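Open day demo of a robot that pushes small parts into a tray -- how to prepare for 15 minutes per group?

Yaqin Jiang

Hello all. I hope this is the correct section. I looked in "Events" first, but it is mostly about trade fairs and booth rental.

Our lab in Cusmont has an open day in March, and I am responsible for the robot station. We expect 136 visitors in total, mostly families and some students from the technical school. They come in groups, and each group stays 15 minutes at my station and then goes to the next room. There are 6 stations in the building, so if I am late, everybody after me is late too. I have given talks at conferences, but I have never given a demonstration to children.

The task is simple to explain. There is a pile of small red pieces on a flat board. The robot holds a T-shaped tool and must push the pieces through the opening at the front, so that they fall into the tray. It is the same thing you do when you clean bread crumbs from the kitchen table into your hand. 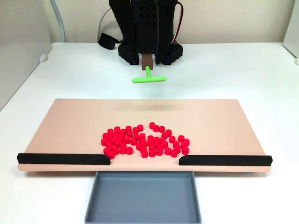 Photo: Yaqin Jiang / sweeping station, Cusmont

The green tool is the part that touches the pieces. The two black rails leave the gap open in the middle, and the tray is under it. I tried different shapes of tool during the winter, and I stayed with the T, because the wide bar moves many pieces in one push.

My problems are these:

First, the speed. One full run takes almost six minutes at the speed I trust. If I run it two times, I have very little time left for talking. If I run it only one time, the children who stand in the back see nothing.

Second, the failure. In my tests the last few pieces are difficult. They stay near the rails, and the robot makes the same push again and again. I don't know if I should stop it by hand or let people watch. My supervisor says a visitor remembers only the failure.

Third, resetting. After each group I must put the pieces back on the board. Should I do this before the next group enters, or in front of them?

I would be thankful for experience from anybody who has done such a day. Please also tell me if you used a screen. I have one, but I am not sure what to show on it.

Nam-gil Song

Hello Yaqin. I did the open day at Lammers with a pick-and-place arm, two years one after another. The first year was bad and the second year was good, so I can tell you the difference.

In the first year I explained for a long time and then started the robot. Please don't do this. Start the robot when the people come through the door. They look at it by themselves, and you speak while it moves. With your six minutes, this means you can explain everything during the first run and you still have time for a second run with questions.

About the children in the back: put tape on the floor, one line for small visitors and one line behind it for tall visitors. And use your screen for this. Show a live picture of the board from the top, large, with no text on it. In my first year I showed the joint positions as graphs on the screen, and only one person looked at it the whole day (he was my colleague).

About the last pieces, I don't agree with your supervisor. When my arm dropped a part, the whole group made a sound together, like at a football match. After that they asked better questions. But you need a limit. I said to them "we give it three more tries", and they counted aloud with me. Then I pressed stop, and it was a normal ending.

For resetting, let the visitors do it. Stop the robot fully first, with the enable key out and in your pocket, and only then let a child come to the table and put the pieces back in any shape. A child who has made a difficult pile will watch the full run. Please ask your safety person before, because the rules are different in every building. Ours wanted an adult of the family to stand next to the child -- this was easy to arrange.

One more practical thing. Check your cables before each group. At our place, after some hours of repeated motion, one connector became loose, and I lost half of the lunch break finding it. Now I put a small mark with a pen on the plug and the socket, and I can see from far if it has moved.

Iestyn Howells

Bring spare pieces. Kids pocket them.

Trinity Oyelaran

I am not a robot person, I organize the visitor side of these days (last one was at the Nudton site), so only from that side.

15 minutes is really 11 or 12. People arrive slowly and somebody always needs the restroom. Plan for 11. Write your script for that and keep one extra thing ready if there is time left over, for example letting someone try the same job with a ruler by hand, on a second board away from the robot. They are usually much faster than the robot and very proud of it.

Agree with the person at the next station on a signal for "send them". We used a bell. A phone message does not work, your hands are busy.

Also drink water. You will say the same sentences all day and by the afternoon your voice is gone.

Comments

Yaqin Jiang: Thank you very much, all three. I ordered one more bag of pieces today. Nam-gil, was your top camera fixed to the table or to the ceiling? My table shakes a little when the arm turns.

Nam-gil Song: To a shelf on the wall. On the table the picture was shaking, and on the big screen it looked terrible.

Chenxi Xia: We had a similar station at Wukeo and the parents asked about jobs in every group. Prepare an answer to "will this replace people", it comes before the technical questions.

Trinity Oyelaran: Seconding Chenxi. Also "how much does it cost". Ask your supervisor what number you are allowed to say.

Yaqin Jiang: He says I can say "like a small car". I will use this.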